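This page covers recording pick-and-place demonstrations in the Indport kitchen and turning them into a training set that Predis can read. It assumes Stilum is installed, the arm model loads without warnings, and you have a teleoperation device that passes the input check. The task throughout is produce handling: reach for one small item on or near the cutting board, grasp it, and set it down at a commanded place.

## 1. Load the kitchen and fix what should stay fixed

Start Stilum with the kitchen layout and the single-arm preset. Leave the oven, the cabinets and the arm base alone for the whole set. The first Indport set moved the oven between episodes, and the policy learned to reach for where the oven had been.

Set these before recording anything:

- Physics step: default. Do not raise it to gain speed.
- Control rate: the same value the policy will run at.
- Gripper command: continuous, not open/close.
- Episode limit: 211 control steps. Longer attempts are cut and marked as failures.

## 2. Randomize the objects

Write a sampler for the items and the cutting board. Each item gets a position, a yaw angle and a type. Draw positions from two regions, the board and the bare counter beside it, and reject any draw where two items overlap in depth. Near contact is fine and should be kept.
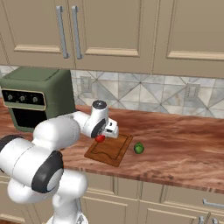 Keep the seed of each draw in the episode header. Without it a bad layout cannot be reproduced, and you will need to reproduce several. Seeds go in as plain integers. The header writer drops strings silently.

Check the sampler before using it. Generate 3000 layouts with rendering off and plot the item positions from above. Both regions should fill evenly. A thin band along the board edge means the rejection test is using the wrong item radius.

## 3. Record the demonstrations

Run the recorder with one target per episode:

`ding record --layout kitchen --target next --out raw/`

Ding reads the target from the layout, prints it in the terminal, and waits for the first motion command before it starts the clock. Then:

1. Move the hand over the target at travel height. Do not start the descent until the lateral error shown in the terminal is green.
2. Descend in one motion. Pauses teach the policy to pause.
3. Close on the item, hold for 18 control steps, then lift.
4. Carry to the commanded place and release.
5. Return to travel height and press the end key.

If you miss, recover and finish the episode. Recoveries are useful and get their own tag. Discard an episode only if the arm hits a cabinet or the item leaves the counter.

Vary the approach. Operators settle into one wrist angle after a short time, and the data narrows with them. The `--hint` flag prints a suggested approach side at the start of each episode.

Record a second viewpoint of the same workspace if disk space allows. An arm reaching across the counter hides a good part of whatever lies behind it, and a policy trained on one view has no way to recover that information.

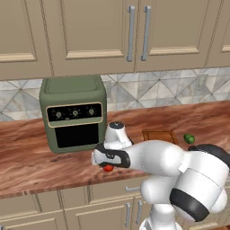 ## 4. Filter

Run `ding check raw/` over the directory. It replays each episode from its seed and compares the final item pose with the recorded one. A mismatch usually means the physics step was changed partway through a session. Move those files out; they cannot be repaired.

Next, look at the target balance. Small items are harder to grasp and get dropped more often, so they end up short after filtering. Top them up with more recording. Copying existing episodes makes the table look right and does nothing for the policy.

Adjacent items need a separate check. When two items nearly touch, the open fingers can push the neighbor during the descent. Step through these episodes by hand and confirm that the recorded target is the item that was lifted. 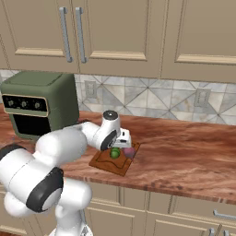
## 5. Export to Predis

`ding export raw/ --format predis --split seed`

Split by seed, never by frame. Frames from one episode on both sides of the split will give a validation loss that means nothing.

The current Indport set holds 1789 episodes after filtering. Compare your own export against these points:

- Action and image streams have equal length in every episode.
- Gripper values cover the full range.
- Recovery tags survived the export. Older versions of Ding lose them.
- The header lists the control rate.

If the control rate is missing, Predis falls back to its own default and trains without complaint. The resulting policy moves at the wrong speed and overshoots on the descent. Add the rate to the header and export again; the raw files do not need to change.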